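29 April 2026

Putting bench, session notes. Ball speed and face angle, Groteswood women's team.

Picked up where we left off last week. The plan was to finish the roll-out runs on the short mat before Yung-ching takes the launch ramp to the course, so most of the morning went on those. The afternoon was meant for the stroke recordings and we got through part of them.

Ramp first. I checked the release height against the steel block and it was low again on the left foot. Shimmed it with one strip of card and taped it. That foot has sunk every time we have moved the ramp, so whoever sets it up outdoors should check it there and not trust my number. With the shim in, the ball leaves square to the chalk line. Before the shim it was drifting left by a ball's width at the far end, which explains the odd spread in the last set. I have marked that set as doubtful in the log and would rather redo it than correct it.

Runs: 50 balls from the middle notch, one sleeve only, seam turned to the line each time. Stopping distances are in the log under the Rustatell tab. The mean sits close to what we had in October, and the spread is tighter. Two balls touched the side rail and I left them in with a flag. Mat was brushed toward the hole before every tenth ball. I tried a few against the nap at the end and they pulled up much shorter than I expected, so we need to write the brushing direction into the sheet. At the moment it only says "brush mat."

Danai came in at lunch with the two putters from the team van. The heavier one is the Bouzid, 389 grams for the head on our scale, the other one we have weighed before. She wants to know if the heavier head helps the players who decelerate into the ball. I said the ramp can't tell us anything about that and we'd need real strokes, and enough of them that one good morning doesn't decide it.

Stroke recordings. Five players were down for today and three came, the others had class. Each hit from the near tape and then from the far tape, same target, own putter first and the Bouzid after. Order matters here. By the second putter they are warmed up and have seen the line, so the Bouzid gets a free advantage. Next time half of them should start with it. I should have thought of that before we began.

What I noticed while it is fresh:

Own putter, far tape: face slightly open at impact for all three, less so on the near tape.
Bouzid, far tape: longer backswing, slower start down. One player said it felt like it was swinging itself, and she left most of them short.
Bouzid, near tape: no difference I would put my name to.

The face sensor dropped out twice during the second player. Both times it came back after reseating the plug at the grip end. The cable is stiff and it tugs when they take the club back. A longer lead with a loop taped to the shaft would probably do it. Stodis has them but delivery is slow, so I will make one up from what is in the drawer.

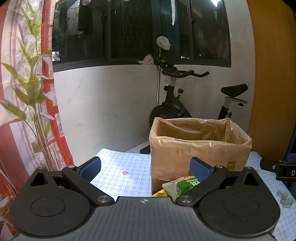 Wing-yan, reading over the stroke numbers before she left, thought the far-tape putts were too long for this mat in any case. The ball is still moving when it meets the back strip, so we are guessing at the last part of the roll. She would bring the tape in to 75 inches and keep the near one where it is. I agree with that. It does mean the far-tape results from today can't be pooled with the next lot, only the face angles can.

Ayuba asked whether the coach could have something on paper before the conference rounds. I told him the roll-out table, yes, the putter comparison, no. Three players in a fixed order is not something to change a club over.

To do:

Redo the doubtful set with the shim in
Put brushing direction on the sheet
Make up the longer sensor lead and try it on a full backswing
Move the far tape, new chalk mark, rub out the old one
Draw up a start order for the putters - Yogesh has the player list
Weigh the grips separately, we only have heads

Ramp is back on the bottom shelf with the shim still taped on. Please leave it on.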